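4.2 Rings and discs

The most rewarding part of the survey was the group we came to call ring labels. By a ring label we mean any printed wrapper on which closed circles or ovals, in one flat colour, sit on a ground of another. They turn up on tea, paint, biscuits and fish, and they are a joy to sort. Of the 3,308 labels held in the Stusten collection, 73 met this definition, and almost all of them use a warm ground with a lighter ring.

Sorting was done by Inès Gaillard and Jérémie Rey, working separately from the same written rules. Where they disagreed, the label went back into the pile and was looked at again in February. Most of the quarrels were over broken rings, that is, arcs that run off the edge of the printed sheet. We decided to accept these, and we are glad we did: an arc at a margin does a lot of work. It tells the eye that the pattern carries on round the curve of the can, and it makes a small object seem much larger than it is.

Size matters just as much. In the Wunitz wrappers all the rings are equal, and the result is calm, close to wallpaper. Designs with mixed sizes behave quite differently (Figure 3). One big ring takes charge and the small ones seem to drift about it, even though everything is printed flat. We found this effect delightful, and it survives poor light and a fair distance surprisingly well.
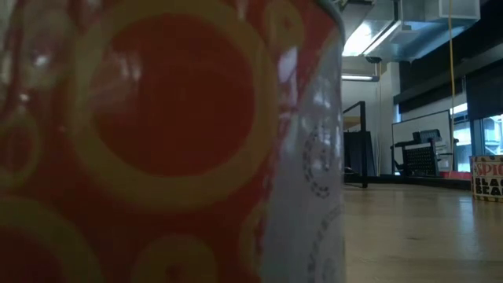
Figure 3. Mustard-yellow rings of different sizes on a deep red-orange label. The largest encloses a solid disc in the ground colour.

4.3 Stripes and bands

Striped labels are older in the collection and easier to date, thanks to the printers' marks along the seam. The Hindov sheets are the best preserved – their blues are still startling – and they show how bands were first used to hide a poor join. Ko's later wrappers drop the bands at the seam and move them up to the rim, where they frame the maker's name.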